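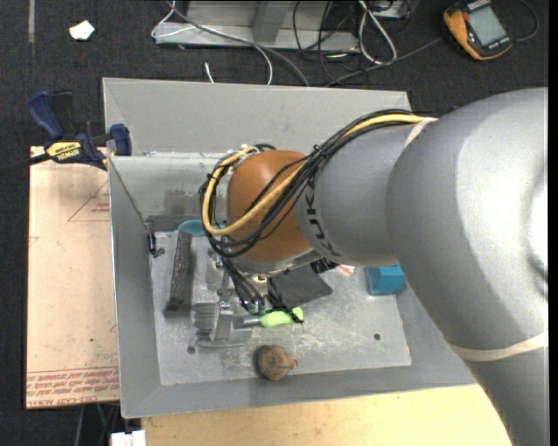
3. How I Collected the Kitchen Diaries

I should say up front that I never planned to write a paper about soup. I came to Geltcombe to look at how households keep track of money, and I kept getting fed. After the second or third kitchen table I noticed that people who went vague when I asked about their savings could tell me exactly what went into the pot, what it cost and who had seconds. So I changed the question, and the kitchen diary was born.

The diary is a plain stapled booklet. You write down what you cooked, where the ingredients came from and what happened to the leftovers. I handed out 215 of them in two neighborhoods, Gernum on the hill and Iglesias down by the old market, and I got 100 back in good enough shape to use. I was thrilled with that! A few had clearly lived next to the stove, and one came home with a recipe for plum dumplings on the back cover (I've made them twice, they're wonderful).

Each household kept its booklet for 2 weeks. I picked the start of June because the gardens are just getting going then, and I wanted to catch people buying some vegetables and growing others. In hindsight I'd start later. The lettuce was ready and hardly anything else was, so the "from the garden" column is mostly lettuce, with a bit of mint and a lot of hopeful remarks about beans.

3.1 What counts as a leftover

You'd think this part would be easy. I went in with a tidy definition, something cooked for one meal and eaten at another, and the diaries pulled it apart right away. Is a big pot of lentils a leftover on its second day if you always meant it to last? Several people in Iglesias said no, and said it with some force, because to them a leftover is an accident. In Gernum the same pot went into the leftovers column without a second thought.

I ended up coding these two ways. A "planned return" is food made with the next meal in mind, and a "stray" is whatever was still in the dish when everybody got up. When the writer gave no clue at all, I called it a stray. That probably makes the strays look more common than they are, so please read Figure 2 with that in mind.

Figure 1. Industrial robot arm marked KUKA over a gray open-topped bin holding a small assortment of objects.

Figure 2. Planned returns and strays by neighborhood, all usable diaries.

3.2 The Rustico problem

Rustico is the little grocery on the road between the two neighborhoods, and it sells cooked food by the scoop. Almost everybody uses it. Some people wrote those meals down as cooking (they'd warmed them up and added an egg, after all), some listed them under shopping, and a few left them out completely and told me later over coffee. I've kept them in as a separate group. If you've ever bought a tub of stewed peppers and served it in your own nice bowl, you'll understand why I didn't want to be strict.

The diaries don't say much about portion size, so I haven't tried to compare amounts. What they do record well is where food goes next, into a soup, into a lunch box, over the fence to a neighbor, and I take those routes up one at a time in Section 4.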